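Blog > Desk and Gadgets > Keyboards, mice and other grumbles

The mouse that was too small for my hand

Posted on a Saturday in May by the author of Slow Typing

I've been meaning to write about mice for months, and it took a sore wrist to get me to sit down and do it. The sore wrist is my own fault. When my old mouse gave up (the left button had started double-clicking, so every folder I opened was opened twice and every file I dragged landed somewhere I hadn't asked for), I walked into the shop and bought the smallest, prettiest one on the shelf. It was a Zino, pale grey, flat as a biscuit, and it weighed next to nothing. I carried it home feeling very pleased with myself.

For the first week it was lovely. It slipped into the pocket of my laptop bag without making a bulge, and it looked so tidy beside the keyboard that I cleared away the coffee mugs in its honour. Then I had a long stretch of spreadsheet work, the sort where you're scrolling and selecting from breakfast until the kids are home, and by the second afternoon I was holding the thing with my fingertips like somebody picking a prawn out of its shell.

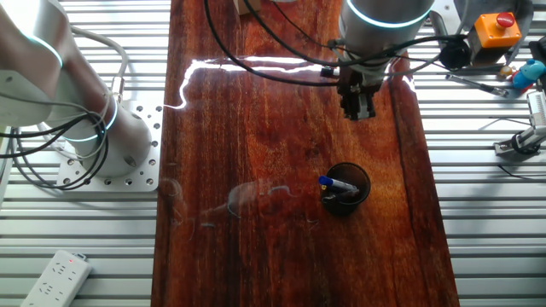 My hands are not enormous. I take a medium in gardening gloves. But there was nowhere for my palm to go, so it hovered, and all that hovering ended up in my forearm. I tried a folded tea towel under the wrist, which helped a bit and looked dreadful. I tried turning the pointer speed right up so I'd have to move less, and spent a whole morning overshooting the close button. I even tried using it left-handed, and I'd recommend that only if you enjoy feeling four years old again.

So I went back to reading reviews, which is a dangerous hobby at eleven at night. The one everybody on the forums seemed to love was the Bondarchuk, a great humped thing with a thumb shelf and more buttons than I have plans for. It was well out of my price range new, but there was a second-hand one going across town and I drove over after tea to fetch it. It's ugly. It's the colour of a wet driveway and it takes up a good chunk of the desk. My hand settled onto it and I could have cried.

I should say something about the software, as it nearly undid all the goodwill. The Bondarchuk wants you to install a program called Indix before it will let you change what the side buttons do. Fair enough, I thought, how big can it be? It was 489 megabytes. For a mouse! My first computer would have had to be stacked up in the hallway 20 deep to hold it. It then asked me to make an account, choose an avatar and agree to receive news, and I can't think what news a mouse could possibly have for me. I set the two side buttons to back and forward, closed the program, and have not opened it since. The buttons have kept their settings, touch wood.

There's also the question of the dongle. I know Bluetooth is meant to have saved us from all that, but my laptop drops the connection whenever the microwave is running, so I've gone back to a little plug-in receiver – and of course I lost it within a fortnight. It was in the toe of a slipper. I've since put a dab of orange nail polish on it so it shows up on the carpet, and I'm quite proud of that.
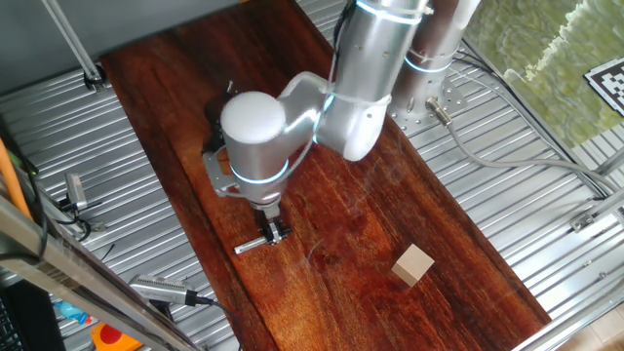 Arm over a glossy wooden board.

The Zino hasn't gone to waste. It lives in the travel bag now and comes out on the train, where the fold-down table is so narrow that the Bondarchuk would be in my neighbour's lap. For half an hour of email it's perfectly pleasant. I've stopped being cross with it.

Next on the list is the desk mat. The one I've got is a Skarnden, bought in a sale, and it has started curling at the corner nearest the window so that the mouse goes up a small ramp every time I reach for the menu. I've had the dictionary sitting on it overnight and it's flat until about lunchtime. If anyone has a cure for a curly mat, please leave a comment, I read all of them, even the cranky ones.

Contact | Copyright Slow Typing | Back to top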